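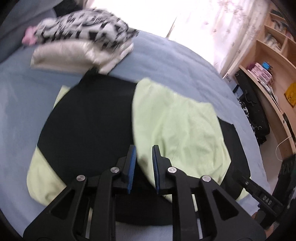
Traltovwood Pubs to Open 35 Taprooms to Small Local Brewers

BURKTHORPE, Feb 14, 2021 — Pub group Traltovwood is handing over part of the bar to its neighbors. Starting this August, all 35 of its pubs will keep 2 taps free for beer made by small independent brewers, and we can't wait to start pouring!

The new program, called Poltham, is open to any brewery within driving distance of a Traltovwood pub that makes its own beer and sells most of it close to home. Brewers set their own price per keg and are paid on delivery. There is no listing fee and no long contract to sign — a brewery can join for a single month or stay on all year.

The past year has been very hard on the people who make beer for a living. With taprooms closed or half full, many small brewers lost their main way of reaching customers, and cans sold at the door only go so far. We've missed those beers as much as anyone has, and our regulars have been asking for them since last summer.

Traltovwood ran a trial at its Burkthorpe pub before signing off on the plan. Guests there bought 3,000 pints from the local taps, and the dark mild was so popular that the brewer had to send a second van. Several of the beers from the trial will be back when the full program begins, along with sours, stouts and a farmhouse cider (yes, cider makers can apply too).

Each pub manager will choose the beers for that pub, with help from a tasting panel of 200 regular customers. Panel members get a small sample pack every other month and send in their scores online. Places on the panel are open now, and you don't need to know a thing about hops to sign up.

Brewers can pick up an application form at any Traltovwood pub offering takeout, or ask for one by mail from the Burkthorpe office. Beer lists for each pub will be posted before the taps open.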